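Cliller play library to open four new branches after bumper first year of toy lending

A toy lending scheme that began with a few boxes in a church hall is to grow from one branch to five, after families in and near Cliller borrowed, swapped and wore out more toys than its organisers ever thought possible.

Cliller Play Library, which lets parents, grandparents, childminders and nurseries borrow toys in the same way they would borrow books, will open new branches in Dobre, Stirex, Cliller Harbour and the old market building at Astura this autumn. Each will have its own shelves, its own opening hours and a soft corner where children can try things out before they choose what to take home.

The expansion has been paid for by a three-year grant from the Astura Community Fund, along with money raised locally through a sponsored walk, two quiz nights and a very well attended cake sale in May.

Saoirse Madigan, who started the library and now runs it full time, said: "I am so pleased about this I can hardly sit down. When we opened the doors I had a folding table, a notebook and a lot of my own children's old things, and I thought if ten families came in the first month we would be doing well. They came on the first morning! People were queuing with pushchairs down the side path. We have been trying to keep up ever since, and now we can finally get out to the places where people have been asking us to come."

Simple toys, borrowed again and again

Members can take home up to four items at a time and keep them for three weeks. There is no charge for late returns, and nobody is asked to pay for a lost piece. Families pay what they can towards membership, and for those who can pay nothing it is free.

The collection covers everything from baby rattles to board games for teenagers, but the items that go out most often are the plainest ones. Balls, blocks, stacking cups and threading beads are rarely on the shelf for long, and the waiting list for the big set of wooden bricks has at times run to 19 names.

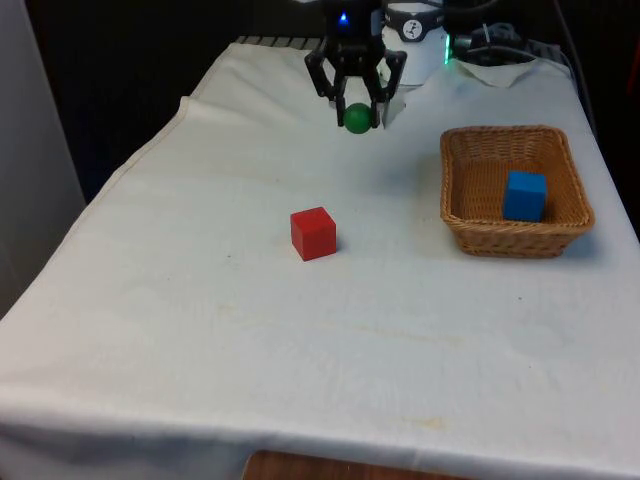
Small children get a great deal out of a ball. A baby will watch it roll, a one-year-old will chase it, and a child of two or three will post it down a tube, hide it under a cup, hand it to you, ask for it back and then do the whole thing again until tea is ready. The library's play sessions are built on that sort of game. The leaders put out very little, sit on the floor, and let the children get on with it.

Those sessions will run at all five branches from the autumn. They last an hour, they are for children under five with the adult who looks after them, and there is no need to be a member or to book. Older brothers and sisters are welcome in the school holidays. Tea, coffee and toast are included, and the toast has a following of its own.

Saoirse Madigan said: "I get parents telling me, a bit embarrassed, that their little one has gone straight past the thing with the lights and the songs and is playing with a block and a saucepan. I always say good, lovely, give them another block. You don't need a house full of stuff. A few things that can be lots of different things will do you for years, and if you get bored of looking at them you bring them back and take something else."

What each branch will offer

The Dobre branch will be in the former post office on the main street and will be the first to open. It has level access from the pavement, room for buggies and a small garden at the back, where the library plans to keep its sand and water toys. Dobre parents have been making the bus journey to Cliller for months, often with a full bag in each direction, and several of them have helped to paint the shelves.

At Stirex, the library will share a room with the village primary school. It will be open to everyone during the day and to families collecting children at home time. The school has asked for a larger stock of games and puzzles for children up to the age of 11, and these will be bought before the branch opens.

Cliller Harbour will have the smallest branch, in one end of the sailing club, with opening hours set to suit parents who work shifts. It will be the only one open in the evening. Members there will be able to order from the full list and pick up their bag the following week.

The Astura branch, in the old market building, will be the largest. It will have a workshop for mending toys and a separate room for sensory play, with equipment chosen together with families of disabled children. Switch toys, weighted lap pads and adapted trikes will all be available to borrow, and can be delivered to homes within nine miles of the building.

The original branch will stay where it is, in the hall behind the church in Cliller, and will keep its present hours.

Colours, sorting and first words

The library has also put together a new set of bags called Little Starters, which will be ready to borrow when the Dobre branch opens. Each holds a handful of simple objects, a cloth to play on and a folded card with ideas for games. The cards are short and have been tried out at the Cliller sessions, where parents scribbled on them freely and got most of the long words taken out.

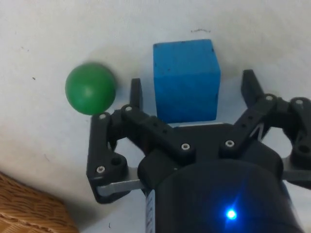 The first bag is about colour and shape. Many children learn to match two things of the same colour well before they can say what the colour is called, and the games start there, with finding one like this and putting it next to that. Naming comes later, mixed in with other useful words such as on, under, next to, behind and mine. The card suggests using two or three objects to begin with and adding more when the child asks for them, or when they start fetching their own from the kitchen cupboard.

Other bags look at sounds, at filling and emptying, at things that roll and things that stay put, and at pretend cooking. All the cards come in large print, and versions in Polish, Arabic and Welsh are on their way. Childminders and nurseries will be able to borrow a full set for a half term.

Every item that comes back to the library is checked for damage, washed and dried before it goes out again. Anything with a loose part is put aside for mending. Toys that cannot be mended are taken apart, and the good pieces are kept in labelled drawers, so a puzzle with a gap in it may well be made whole by a piece from another copy.

How to help

The library is looking for people to join the team at each of the new branches. There are paid posts for branch leaders at Dobre and Astura, both part time, and plenty of smaller jobs that can be done in an hour or two a month. Menders are especially wanted at Astura. Anyone who can sew, glue, sand or solder will be made very welcome, and training in toy safety will be given.

Gifts of good, clean toys are welcome at the Cliller branch during opening hours. The library would be glad of:

Wooden bricks and train track, in any amount
Balls of all sizes, apart from very small ones
Jigsaws with large pieces
Dressing-up clothes
Dolls and dolls' clothes
Musical instruments, loud ones included

It cannot accept car seats, cot toys with long cords, or soft toys without a safety label.

Saoirse Madigan added: "If you have been meaning to come and have a look, please do. Bring the baby, bring your mum, bring the child who you think is too old for it, because we have marble runs that grown men have had to be led away from. And if you live in Dobre or Stirex or down at the harbour or over in Astura, hang on a few more weeks and we will be just round the corner from you. I can't wait to see who comes through the door."

Opening dates for each branch will be put up in the Cliller hall and sent to members with their next reminder. Families who would like to join before then can sign up at any session. Proof of address is not needed.

Notes to editors

Cliller Play Library is a registered charity run by a small staff team and a board of local parents.

Saoirse Madigan is available for interview. Visits to the Cliller branch can be arranged in advance, and permission must be obtained from parents before any children are photographed.

14 shares | 9 comments

Last updated: 28 July 2023

Contact the press desk | © Cliller Play Library | Back to top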